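4.3 Setting Up a Pick Task in the Barnero Planner

This section covers task setup for a two-arm station running the Brusus control stack. It assumes that joint calibration (section 3) is complete and that the head camera stream is visible in the Civico console. Work through the steps in order. Steps 4 to 6 must be repeated whenever the table or the cookware is moved.

Before you start

The account you log in with needs the Operator role or higher. The planner will load under a Viewer account, but the Commit button stays gray and no error is shown.

CAUTION: Keep clear of both arms whenever the status bar reads ARMED. Preview mode does not move the arms. Commit mode does.

Procedure

1. Open the Civico console and select Tasks > New > Pick and Place.

2. Enter a task name. Use lowercase letters and underscores only. Names with spaces are accepted on save but fail when the scheduler tries to load them.

3. Under Arm Roles, set the right arm to Primary and the left arm to Support. The planner reserves the workspace of the Primary arm first and fits the Support arm around it.

4. Click Capture Surface. Remain outside the camera view until the progress bar closes. The fitted plane is drawn in green over the camera stream.

5. Draw a container region around the pot or tray that holds the items. Set Region Type to Open Top. The planner then limits the Primary arm to a vertical approach inside the region and treats the rim as a collision body.

6. Draw a place region on the destination plate. If items are already on the plate, turn on Respect Occupied so that their footprints are removed from the list of release points.

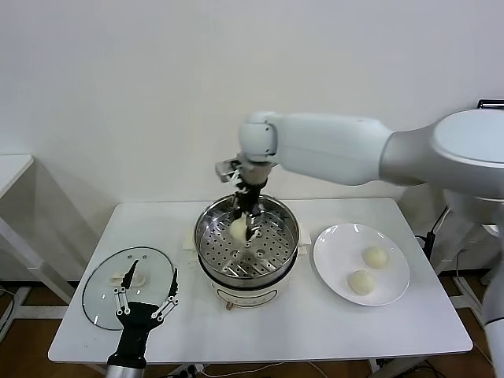 7. Set Grip Force Limit to 6 for soft food such as steamed buns. The value is a percentage of rated finger torque. The factory default of 70 is meant for rigid parts and will dent dough.

8. Set Detection Threshold to 63. Pale items on shiny perforated metal score low, and a higher threshold causes the detector to drop items near the rim. If false detections appear on the holes of the tray, turn on Suppress Specular before you raise the threshold.

9. Mark any glass object by hand with the Keep-Out tool. Depth readings through glass are unreliable – the planner may see the tabletop, or whatever lies under the glass, and plan a path straight through a lid.

10. Click Preview. Check the full path of both arms, including the wrist, at the lowest point of the approach.

11. Click Commit. The task is written to the station and the status bar changes to ARMED.

Note: Regions are stored relative to the fitted plane, not to the robot base. Deleting the plane deletes every region attached to it, with no undo.

Note: The Support arm holds its last commanded pose while the Primary arm is inside an Open Top region. This is normal. To release it, set Hold Policy to Free Outside Rim.

If the preview fails

Error 588 means that no collision-free approach was found. In most cases the container region is drawn too tightly. Enlarge it until the outline clears the outer edge of the rim and run Preview again. If the error returns, check for an old Keep-Out volume left over from a previous layout; these stay active even when hidden.

A preview that ends with no error and no path means the detector returned an empty list. Open the Detections tab and confirm that the stream is live before changing any threshold.

Revision note, Mar 14, 2024: step 9 added and default force value corrected (S. Rizvi). Reviewed by H. Jatoi.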